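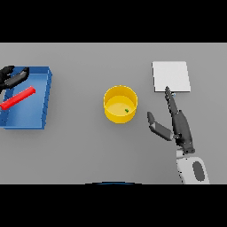

3. Installer le programmateur et régler l'arrosage

Bon, si vous arrivez ici c'est que le châssis du potager est monté (section 2) et que le terreau est en place. On attaque la partie que je préfère, l'eau ! Je vous décris la pose du programmateur Orkidix telle que je la fais chez moi, avec mes petites manies. La notice d'origine tient sur une feuille pliée et saute allègrement deux étapes, d'où ce guide un peu bavard.

Comptez une bonne matinée la première fois. Moi, j'en ai mis bien plus, mais j'avais coupé le tuyau trop court et j'ai dû repartir en acheter.

3.1 Avant de commencer

Il vous faut :
le programmateur et ses 2 piles (non fournies, évidemment)
le filtre à tamis, celui qui ressemble à un petit bonnet
le réducteur de pression
le tuyau principal et les lignes de goutteurs Varnside
un sécateur bien affûté, ou un coupe-tube si vous êtes équipé
une bassine d'eau chaude
du ruban téflon

Coupez l'arrivée d'eau et ouvrez le robinet extérieur pour vider ce qui reste. Déroulez ensuite le tuyau au soleil, sur la terrasse ou sur l'herbe, et allez boire un café. Un tuyau tiède se laisse faire, un tuyau froid se rebiffe et vous fouette les mollets (du vécu).

Attention : si votre robinet est alimenté par une pompe de puits, lisez d'abord la remarque en fin de section 3.2. Le montage est le même, mais le filtre change de place.

3.2 Monter la tête d'arrosage

1. Entourez le filetage du robinet avec le ruban téflon, dans le sens du vissage. Trois tours suffisent.

2. Vissez le programmateur à la main. Pas de pince ! L'écrou est en plastique et il se fend sans prévenir. J'en ai fendu un, je sais de quoi je parle.

3. Glissez le tamis dans le filtre, la partie bombée vers l'arrivée d'eau, puis vissez le filtre sous le programmateur.

4. Ajoutez le réducteur de pression. Il porte une flèche moulée dans le plastique, ton sur ton, donc à peu près invisible : passez le doigt dessus, vous la sentirez. Elle doit pointer vers le potager.

5. Raccordez le tuyau principal et ouvrez l'eau tout doucement. Regardez chaque jonction pendant une minute. Si ça perle, refermez, dévissez et refaites le téflon. Serrer plus fort ne m'a jamais donné que des ennuis.

Remarque pour les puits : placez le filtre avant le programmateur. Le sable est l'ennemi de la vanne, et un seul grain bien logé l'empêche de se refermer. Vous le découvrez le matin avec une allée transformée en mare.

3.3 Poser les lignes de goutteurs

1. Amenez le tuyau principal le long du petit côté du bac et fixez-le avec les cavaliers. Laissez un peu de mou dans les angles, le plastique travaille entre la nuit et le plein midi.

2. Percez le tuyau avec l'emporte-pièce, bien d'aplomb. Un trou de travers fuit, et il faut alors poser un bouchon et recommencer plus loin.

3. Coupez les lignes à la longueur du bac, plus une main. Vous recouperez à la fin.

4. Trempez le bout de chaque ligne dans l'eau chaude, comptez jusqu'à dix et enfoncez-le sur son raccord d'un geste franc. Ça rentre comme dans du beurre. Sans l'eau chaude, c'est l'ampoule au pouce garantie.

5. Avant de mettre les bouchons de bout de ligne, faites couler l'eau à plein débit. Il sort toujours des copeaux et un peu de terre, et il vaut mieux les voir partir dans l'allée que les retrouver coincés dans un goutteur au mois d'août.

6. Bouchez les extrémités, puis recouvrez les lignes avec du paillis. J'utilise de la paille de lin, mais des feuilles mortes font très bien l'affaire.

Attention : n'enterrez jamais les goutteurs Varnside. Sous le paillis, oui, dans la terre, non. Les racines trouvent l'orifice et s'y installent.

Si vous avez plusieurs bacs, reliez-les les uns après les autres en gardant le plus éloigné pour la fin. Mon installation court sur 184 goutteurs et le dernier bac coule aussi bien que le premier, à condition de ne pas oublier le réducteur de pression. La première année je l'avais monté à l'envers et mes tomates du fond faisaient une tête épouvantable.

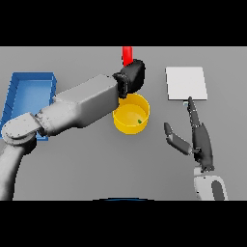 Nam m'a écrit qu'avec des bacs en pente, les goutteurs du bas continuaient à couler un bon moment après la fermeture de la vanne, et que ses salades finissaient les pieds dans l'eau. Son remède : un petit clapet anti-vidange au départ de chaque bac. J'ai essayé depuis et je confirme, c'est du bonheur ! Si votre terrain est plat, passez directement à la suite.

3.4 Programmer l'Orkidix

L'écran est minuscule et les boutons sont durs, mais la logique est bonne une fois qu'on l'a comprise.

1. Mettez les piles. L'écran clignote et la vanne fait un clac assez sec, c'est normal, elle se met en position fermée.

2. Maintenez la touche Horloge enfoncée jusqu'à ce que les heures clignotent, réglez-les avec les flèches, validez, puis faites pareil pour les minutes.

3. Appuyez sur Départ et choisissez l'heure d'arrosage. Je suis à 5 h 30 du matin. L'eau a le temps de descendre avant la chaleur, et le feuillage reste au sec.

4. Appuyez sur Durée. Commencez avec vingt minutes au printemps, vous ajusterez ensuite.

5. Appuyez sur Fréquence. Au printemps, un arrosage tous les 3 jours me suffit. En plein été je passe à tous les jours, sauf pour les aromatiques, qui détestent ça et que j'ai mises sur un bac à part.

6. Tournez la molette sur Auto. Si vous l'oubliez, l'écran affiche votre beau programme et rien ne coule. Je l'oublie à peu près une fois par an.

Remarque : la touche marquée % sert à rallonger ou raccourcir la durée sans toucher au programme. À 100, vous avez la durée normale. Quand il pleut pendant une semaine je baisse, quand on annonce la canicule je monte. N'oubliez pas de revenir en arrière, l'appareil ne le fera pas pour vous.

3.5 Vérifier le réglage

Le lendemain du premier arrosage, enfoncez un doigt dans la terre au pied d'une plante, jusqu'à la deuxième phalange. C'est frais et ça colle un peu : parfait. C'est de la boue : raccourcissez. C'est de la poussière : rallongez, et regardez quand même si le goutteur d'à côté coule.

Un goutteur bouché se débouche le plus souvent en le dévissant et en le laissant tremper une nuit dans du vinaigre blanc. Rincez-le bien avant de le remonter. Le tamis, lui, se rince à l'eau claire une fois par mois, davantage si vous êtes sur un puits.

Attention : ne laissez pas le programmateur dehors en hiver. Dès les premières gelées annoncées, coupez l'eau, démontez toute la tête, retirez les piles et rangez le tout au sec. Les lignes peuvent rester en place, bouchons ouverts pour qu'elles se vident.

Pour raccorder la sonde d'humidité Ula, gardez le capot du programmateur ouvert et passez à la section 4.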